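Stokel adds rendered two-arm table cell to its simulation service

Stokel has put a tabletop clearing cell on its hosted simulation service, aimed at groups that want to test two-arm picking code before they book time on hardware. The package is called Prustau and has been open to existing account holders since February. New customers can apply for access through the reseller Kosgate.

The cell models a white table with two arms, a red open-topped container and a set of small loose parts. Everything is rendered, including the cabling on the arms and the room the table stands in. The stock task is to move parts from the table into the container. Part positions, lighting and wall finish can be changed from a configuration file, and the user chooses which arm is in charge of which area of the table. 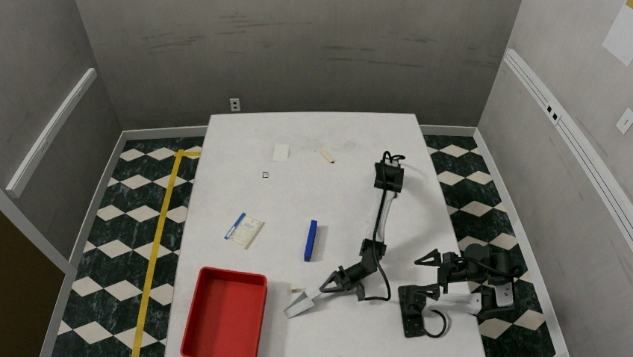

Stokel supplies 163 part models with the base licence. They were picked to be awkward at small sizes: thin cards, sticks, narrow blocks and angular pieces with no obvious pair of flat faces. Users can import their own meshes, but collision shapes for these have to be checked by hand, and the import tool gives little help when a mesh is not closed. A mesh with a gap in it will load without complaint and then behave oddly at the first contact.

"Most of the requests we had were for small parts and poor grip surfaces," said Junhao Xiong, product lead for the service. "A cube is easy. A part with a narrow shaft and a wide head will turn in the fingers if you take it in the wrong place, and people wanted to see that before it happened on a real bench."

Views from the hand can be rendered as well as a fixed view of the whole table. The hand views include the robot's own fingers, so part of the picture is always taken up by them, and vision code has to cope with that from the start. Surface marks on the table are switched on by default. They can be turned off, though the documentation advises against it for anything that will later run on a real table.

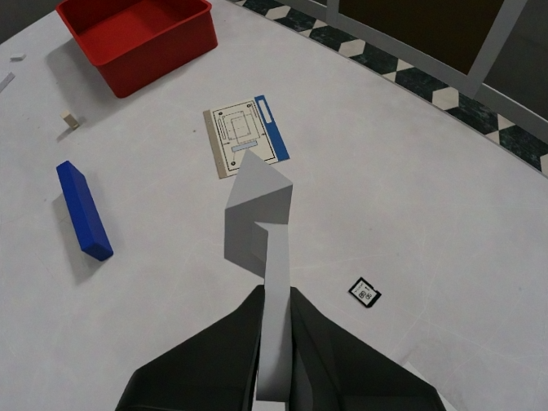 Licensing and run limits

The base licence covers two users and 100 stored runs. A larger tier raises the store to 800 runs and adds batch scheduling, which the base licence lacks. Runs over the limit are not deleted, but they are locked until space is cleared or the account is moved up. Prices are given on request. Kosgate says that teaching departments are quoted separately and that a department licence can be shared between courses.

Each stored run holds the rendered views, the joint positions of both arms and a contact log. The log is the most useful part for fault finding. It records which finger touched which part and when, in plain text, and can be read without the Stokel viewer. The joint data can be exported too, but only for a whole run. There is no way at present to export a short section. 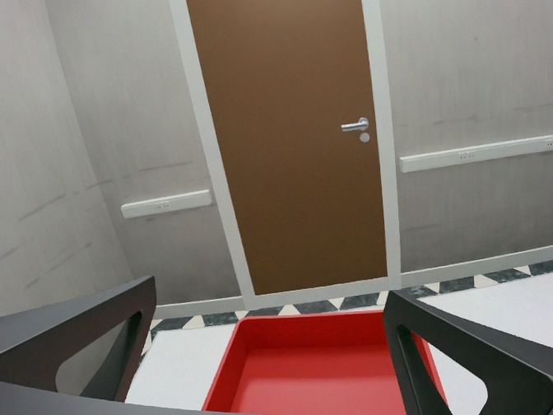
The room model drew some comment from early users. It has a door, wall sockets, scuffed walls and a patterned floor, all of which cost rendering time and none of which the arms can reach. Stokel's view is that a plain backdrop gives vision code too easy a job. A reduced room can be selected for users who only want contact behaviour, and this is the better choice for long batches on the base licence, where processing time is metered.

Løken, a contract automation firm that had access ahead of release, used the cell to try out handover rules between the arms. Its report to Stokel was favourable on contact behaviour with rigid parts and less so on cables. In the present version the arm cables are drawn but do not press on parts or on each other, so a cable that would drag a light item across a real table has no effect in the simulation. Løken also asked for a clearer warning when the two arms are sent to the same space – the current one appears only in the log.

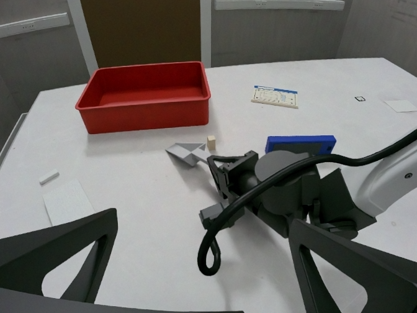
Stokel says the warning will be moved to the main viewer in the next update, along with partial export of joint data. Cable contact is listed as planned, with no release given. Soft items such as cloth and bags are outside the present version, and the firm has not said whether they will be added to Prustau or sold as a separate package.

Existing users will find the cell in the service catalogue under table tasks. Configuration files from earlier Stokel cells will load, but the lighting settings must be entered again.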